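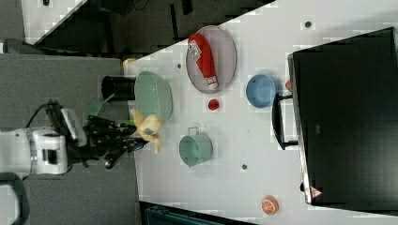
Kuscombe, August

Section 5: Running the tabletop arm safely

I wrote the first version of this section as a list of rules, and people skipped it, so I've rewritten it the way I'd talk you through it if we were both at the bench. You should have the arm bolted down and powered by now (that was Section 4). If you haven't done the bolt check, go back and do it. I'll wait!

This section covers laying out the table, setting the limits, and making the first few grasps with the multi-fingered hand. It's written for the Verville bench, the kitchen-items one, but the folks at our Ondberg site use the same steps with a different set of objects.

5.1 Before you power anything

1. Walk all the way round the table. Look at the floor as well as the top. Bags, stools and extension cords all drift in over a week, and you don't want to be stepping backward over one with your eyes on the hand.

2. Find the emergency stop and put your palm on it. I mean really touch it. If you have to lean across the table to get there, move it before you go any further.

3. Press it, then try to enable the motors from the control screen. They should refuse. Twist to release, clear the fault, and you're good. I do this every session, and yes, it's boring.

4. Tie back long hair, take off lanyards, roll up loose sleeves. Rings are fine for driving the arm but please take them off if you're going to be handling the fingers.

5. Follow the cable along the arm with your eyes. There should be enough slack in the loop for the last joints to turn, and not so much that it can hook something on the table. A cable that goes tight halfway through a move will ruin your afternoon.

Note: If two of you are working, agree out loud who is driving. The driver is the only one who enables the motors. The other person resets objects and says "clear" when their hands are out. It feels silly for the first ten minutes and then you stop noticing.

5.2 Laying out the table

Our object set is ordinary kitchen stuff: banana, halved orange, a little red tomato-like ball, ketchup bottle, tray, colander, bowl, cup, pot. You can add your own things, but read 5.5 first.

1. Start with one target, right in front of the hand. I like the banana for this. The curve makes the fingers do some work, and it's an easy shape to line up by eye.

2. Leave clear table on the side you'll approach from. The fingers spread wider than you think when they open, and the thing you knock over is never the thing you were looking at.

3. Put the bigger items in next: pot, bowl, colander. Think about which way each one opens. A pot on its side with the opening facing away from the arm is a completely different job from one sitting upright, so write down which you used.

4. Lay bottles down unless the task calls for standing them up. A tray is a good spot for one, and it saves you chasing a bottle across the floor.

5. Keep objects off the table edge if the hand is going to push them at all. I leave a hand's width. If something has to sit at the edge for your layout, fine, but slow the arm down when you work near it.

6. Check where your monitor is. If the screen and its stand are anywhere the arm could reach, they go into the keep-out zones in 5.3. Stands are easy to forget because you're always looking at the screen and never at the metal holding it up.

Caution: No liquids, no glass, no knives. A sealed bottle still counts as a liquid if there's anything in it. Use empties.

5.3 Setting the limits

Open the Gashi control panel and go to the Limits page. (Gashi is our in-house software. If your menu looks different, you're on an older build and should update before you carry on.)

1. Set the top speed to 400 mm per second for normal work. For your first session with any new layout, drop it to half that.

2. Set the table height. Bring the hand down slowly with the fingers open until the lowest fingertip is just above the surface, then press Store. Do this with the hand fitted that you're really going to use. I once stored the height with a different tool on and put a dent in the table I still get teased for.

3. Draw the keep-out zones. One for the monitor and stand, one for any cabinet or equipment beside the table, and one for the place where you sit.

4. Test each zone by steering toward it at low speed. The arm should stop and show code 628. That code just means "zone limit reached" and you can back away and carry on.

5. Save the limits under the name of the layout, and load them fresh every session. Don't trust whatever was left open from last time.

Caution: Keep-out zones protect equipment. They don't protect people, because the software has no idea you've moved your chair. Keep your body out of reach whenever the motors are live.

5.4 Your first grasps

1. Say "live" and enable the motors.

2. Bring the hand over the target and stop just above it. Look at it from the side as well as from where you're sitting. Height is really hard to judge from one angle.

3. Lower until the fingers are on both sides of the object, then close slowly. Stop at first contact and check that the fingers are where you meant them to be.

4. Lift a little way and hold. If the object slips, open the hand and start over. Don't squeeze harder to save it!

5. Put it down, open fully, and go straight up before you move sideways.

6. Disable the motors before anybody reaches in to reset. Every time, even if it's only to nudge the orange.

5.5 Adding objects and keeping the log

Anything new needs a quick look for sharp edges, loose parts and straps or loops that could catch a finger joint. Soft things are usually fine. Write the object in the log along with the layout name, the speed limit and any stops you had.

After 1000 grasps on a hand, take it out of service and do the finger inspection in Section 8. The counter is at the bottom of the Gashi home page, and it doesn't reset itself when you swap hands, so note the reading whenever you change over.

If you get a stop you can't explain, leave the motors off and write down what you were doing before you clear the message. Clearing it wipes the details. The full list of codes is in Section 9.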